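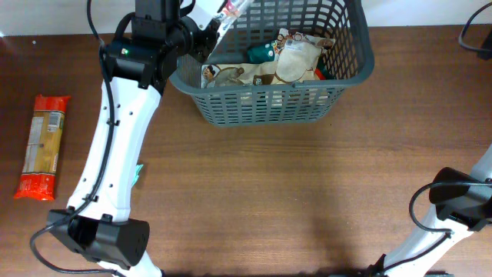 ## Hemard Hard Wax Oil, 1026 Satin

Tabletop and counter finish, sold by the Hidevo shop in Rostilville. Page last revised March 8, 2024.

We stock one hard wax oil. We used to stock three, and the other two made claims we got tired of explaining to people who came back with rings on their tables. Hemard makes some of those claims too. We carry it anyway, and this page is where we tell you which parts of the label we believe.

### What the can says

**"One coat coverage."** We don't believe this one. On oak and maple one coat looks fine for a week and then looks thirsty. Plan on 2 coats, and on end grain plan on a third. Buy accordingly, and be suspicious of anybody's coverage chart, including the one on the back of this can.

**"Food safe when cured."** Fair enough, but read the last word. Cured means left alone, in a room with some air moving, for longer than most people want to wait. Groceries in a basket or a bag won't bother it once it's hard. A cut lemon left overnight might.

**"Resists heat."** Resists how much heat? The label doesn't say. Use a trivet.

**"Brings out natural warmth."** It adds an amber tint. If your wood is already on the red side, it will go redder, and if you wanted it pale you should be looking at something else. Test the underside of the top first.

**"Repairs invisibly."** Sometimes. Jhair Echeverri at our bench has done plenty of spot repairs with it and puts it this way: "You won't see it from the couch. You'll see it if you go looking." Small scratches blend well. Black water marks don't, and no oil will fix those.

### Putting it on

1. Sand to 150 grit. Finer than that and the oil sits on top.
2. Vacuum, then wipe with a dry cloth.
3. Work in a thin coat with a white pad. Thinner than you think.
4. Buff off everything left on the surface within 4 minutes or so of wiping on the last of it.
5. Leave overnight and repeat.

Lay used rags flat outdoors to dry. Oily rags in a pile can catch fire by themselves, and that warning on the can is one we take at full value.

### Compared with Cheon Floor & Table

Cheon is harder underfoot and costs more. For a table, Zübeyde Başaran in our finishing room can't tell them apart after a winter of use, and neither can I. Buy Cheon for stairs.

### Ordering

Stock number 1742. Satin only; the matte has been "coming soon" since before we had a website. Unopened cans can be returned. Opened ones can't, so ask for a sample first.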